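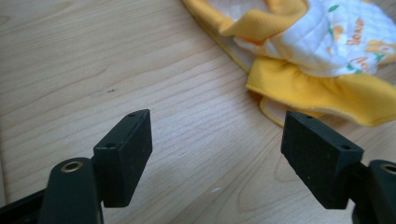 Ondivine releases Wunero, a hand-held gripper you can build at your kitchen table

30 April 2023
By the Ondivine workshop

I've never written a press release before, so bear with me. I run a small shared workshop called Ondivine, and for most of the past year one corner of it has been taken over by a gripper. As of today the plans are out, they're free, and anybody with access to a 3D printer and a bit of patience can make one.

The project is called Wunero. It's a gripper you hold in your hand, with two black fingers that face each other and a flat pad on each one. You pick things up with it yourself, a camera records what you did, and later on a robot arm can be taught from those recordings. Big labs have had tools like this for a while. I wanted one I could put together after dinner and fix with a screwdriver, and I wanted it to handle the stuff that's lying around my house. Mostly that means cloth.

Cloth is hard! A block stays a block when you squeeze it. A piece of soft fabric with a ruffle on it folds up somewhere you weren't looking, and then you've got a pinch of edging and the rest is hanging off one side. I spent most of my evenings on that one problem, and it's why the pads look the way they do. They're wide and flat with a matte finish, and each one is a separate part, so when you want to try a different pad you leave the rest of the finger alone. I went through 40 pad versions before I quit fiddling (my partner would say I haven't quit). Some were ribbed, some were squishy, and one was so sticky it picked up the tablecloth along with everything else.

The brass-colored grommets in the arms started out as a dare from another workshop member who had a bag of them left over from a tarp. I put them in, I liked the look, and they've been in every build since. If you don't have any, skip them and print the arm with the plain hole.

What's in the release

You get the print files for the fingers, pads, arms and handle, a parts list, and a build guide that I've rewritten 7 times because people kept getting stuck at the linkage. Please read the linkage page twice. The two sides are mirror images of each other and they're very easy to mix up on the bench, so I mark mine with a bit of tape before I take anything off the printer bed. The holes in the pads come out slightly tight on some printers. Clean them up by hand with a small bit, slowly, and stop as soon as the screw starts to bite.

There's also a starter set of 730 recordings made by members of the workshop, all of household things being picked up, moved and put down. The lighting is whatever we had that day. Bibs, socks, dish towels, spoons, a lot of socks. Of those, 314 are cloth only, and I've put them in their own folder for anyone who's chasing the same problem I was.

The name of the handle design is Tistov, in case you see it in the file names and wonder. It was a separate project that got folded in over the winter, and I never went back and renamed everything. Sorry about that. The older handle is in there too, but it's hard on the thumb if you use it for more than a few minutes at a time.

What it doesn't do yet

It won't lift anything heavy. Thin paper is hit or miss. The pads collect lint and dust like you wouldn't believe, so keep a damp rag handy and wipe them down between sessions. And I don't have a good answer for left-handed builders, although a mirrored handle is on my list for May.

I'm not selling kits. A few people have asked, and I just don't have the room or the hours. What I can do is help you build your own. The workshop is opening its doors for build evenings through May, and the Doležal makerspace across town has offered us the use of its printers on those nights, so you don't have to own one. Bring your own screws if you can.

If you're a reporter, a teacher, or just somebody with a drawer of odd motors, write to the workshop and I'll get back to you. I answer the mail myself, usually late. Build photos are very welcome, and so are complaints about the linkage page.

Sign up for the Ondivine newsletter to hear about new files and build nights. You can unsubscribe at any time.

This site uses cookies to remember your settings. Accept | Manage preferences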